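Skivura: second progress report to the Stustport Enterprise Fund

Period covered: February to May

The grant was for a code of practice for small two-armed robot cells handling soft goods, and we now have one. It runs to 45 pages, down from 200, after the readers at Garrido pointed out that their operators would sooner take up smoking than read the first draft. We have kept the first draft. It is very good at holding a door open.

What changed

The clause on stopping distances has been rewritten for cells where two arms share one table. The old wording assumed one arm and one person, and said nothing useful about what happens when the arms want the same bit of air. The new wording asks for a drawn boundary for each arm, a shared zone that only one may enter at a time, and a named person who signs for both. Totoseo objected to the signature and then asked for two of them.

Gripper wear now has a section of its own. Fingers are to be looked at before each shift and any bare edge noted in the log, with a date. We had meant to set a limit in millimetres, but the trial sites measured the same finger three ways and got three answers, so for now the rule is "compare with the reference photo". We will be back with a number.

Cable routing is still argued over. The draft says that a loop must stay clear of the other arm at full reach. Two sites think this is obvious, and a third had to reroute everything to comply.

Trials

We logged 541 handling runs against the draft rules, nearly 400 of them with paper, film and artificial flowers. Flowers were the cheapest way we found to get something thin, bendy and awkward on to a table. The florist in Stustport now greets us as trade.

Flower work, fixed view and wrist view:
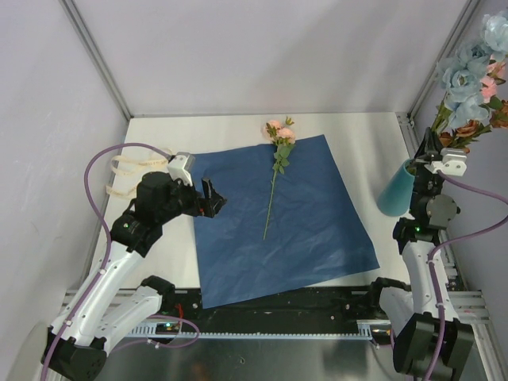
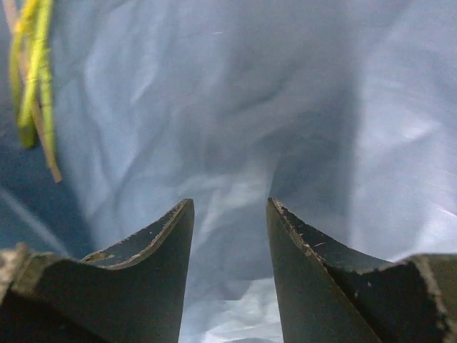
Of the money, the travel line is underspent and the printing line is overspent, for reasons given under the first draft. We would like to move the difference between them and need your agreement in writing.

Still to do before the final report: the limit for finger wear, a one-page checklist that can be pinned up by a cell, and a settled definition of "soft", which has so far taken two meetings and most of a Friday. Garrido has offered to host the last round of trials, provided that we bring our own flowers.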